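Stustico newsletter
1st April
By the Stustico workshop desk
3 min read

Plenty of you wrote in after the last issue to ask about the Grukent shelf kit, so let me finally sit down and tell you how we're getting along with it. Grukent is a service as much as a kit: you send people into a stockroom or a small shop, they do ordinary tidying with a head camera on, and the recordings come back sorted and ready for teaching a robot arm the same job. The starter plan covers 100 sessions, the larger one 300, and we went with the smaller (I'm cautious with other people's money, and more so with ours!).

We chose bags for our first round, and I'm so glad we did. A box keeps its shape wherever you put it, but a thin plastic carrier bag slides, curls at the top and clings to its neighbor, and an arm that has only ever met boxes has no idea what to do about any of that. 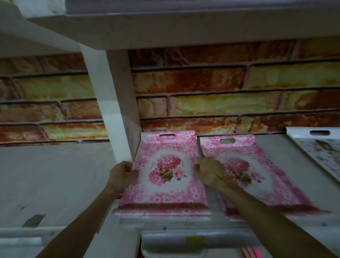
Two hands at work on a pair of pink floral carrier bags, with a paler one at the right.

What I like about this kind of footage is how much the hands give away. One holds an edge while the other presses down on the next bag over, and you'd never think to write that into a set of instructions. Our Varer arm has a perfectly good gripper, but it used to go straight for the middle of a bag every time, bless it. After training on 44 of our own sessions it has started going for the edges, and I may have cheered a little.

Now for the grumbles, which are small. The labeling screen is slow once you have a lot of clips open, and patterned bags that overlap still confuse it, so we fixed many of those outlines by hand over several long evenings and a great deal of tea. The head strap could be softer, too. Grukent says a new one is coming in August, and I'll let you know how it feels.

Would I recommend it? For a small workshop with an arm already on the bench, yes, gladly. If you need 3000 clips by next month, look at the Agbenyega plan first, as it's built for bigger teams and comes with more help on the labeling side. Write back with your questions and I'll answer as many as I can in the next issue.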